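Clerska Society Opens Registration for Spring Meeting on Cell Processing

JOSEPH — Wednesday, April 1, 2015 — The Clerska Society, a professional association for people who collect, process and store blood-forming cells for transplant, has opened registration for its spring meeting. The meeting will be held later in April at the Climano Center in Joseph.

The program has 28 talks and 80 posters. Sessions cover cell counting, freezing and thawing methods, transport between hospitals, donor records, and staff training. One full morning is set aside for cord blood banking, a subject members asked to see more of after last year's meeting.
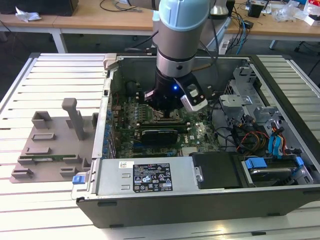
Registration is open to members and nonmembers. Members who have paid their dues for the year may register at the lower rate. Students and laboratory technicians in their first two years of work may apply for a reduced fee, and the form is on the registration page.

The society will also present its revised handbook for processing laboratories at the meeting. The new edition runs to 169 pages and replaces the version members have used for the past six years. It has new chapters on labeling and on keeping written procedures up to date, and the section on viability testing has been rewritten. Every registered attendee will get a printed copy at the desk.
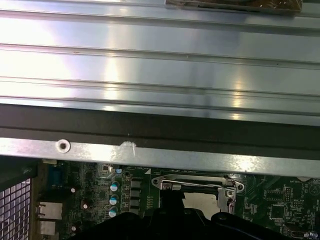
A workshop on quality records will take place the day before the main program. It is limited to 25 people and needs a separate sign-up. Those attending should bring a copy of one procedure from their own laboratory — with patient and donor details removed — to work on in the afternoon. Lunch is included.

Cistar, a supplier of storage bags and labels, is paying for the poster reception. The company had no part in choosing speakers or posters. 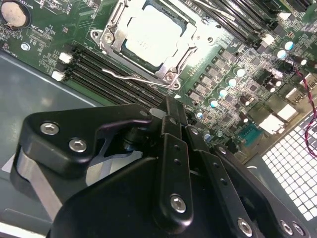 The annual business meeting will follow the last talk. Members will vote on two changes to the bylaws, one on the length of board terms and one on voting by mail. The text of both changes has been sent to members. Proxy forms must reach the society office before the meeting opens.

Hotel rooms near the Climano Center are being held at a group rate. Attendees book directly with the hotel and should mention the society when they call.

About the Clerska Society
The Clerska Society represents laboratory staff, nurses and physicians who work in blood and marrow transplant. It publishes a quarterly newsletter and holds one general meeting each year. Its office is in Joseph.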